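Right, it's November, the clocks have gone back, and I have decided the kitchen is getting sorted before anyone comes to stay. A thread, because I've no one else to moan to at 11 at night.

First job was the cutlery drawer. I had 2 potato mashers. I don't even like mash that much!

Second job: the knives. All the sharp ones now live up high on the wall, because my nephew is four and into everything. He gets the plastic one and he's thrilled with it -- he did a whole banana by himself and then asked if there were any more bananas (there weren't, he'd had them).

If you've never used a plastic knife for soft stuff, do try it. Mushrooms, strawberries, a ripe pear, a tray of brownies. Brownies especially, the crumbs don't cling the way they do on a metal blade.

Carrots, no. I tried. We had a sort of carrot accident and the less said the better.

Big white chopping board stays out all the time now. I used to put it away behind the baking trays every night and then swear at it every morning. Beetroot is still a worry, mind you -- bicarb and a bit of lemon shifts most of it.

Also, anything with a long handle goes in a cup. I know there are proper utensil pots, I looked at one from Galomel and it cost more than my kettle. A red plastic cup does the same job and if it gets knocked over, so what.

Next up is the cupboard under the sink, which I'm scared of. Anyway, red knife, red cup, white board, and I'm quite pleased with the colours together.
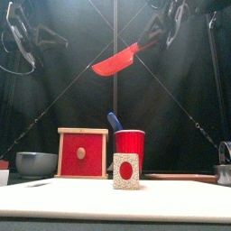 Geum-ok Shim: try the plastic knife on iceberg lettuce too, my mum swears the cut edges don't go brown as fast. And put a damp tea towel under that board or it'll slide all over the place when he's chopping.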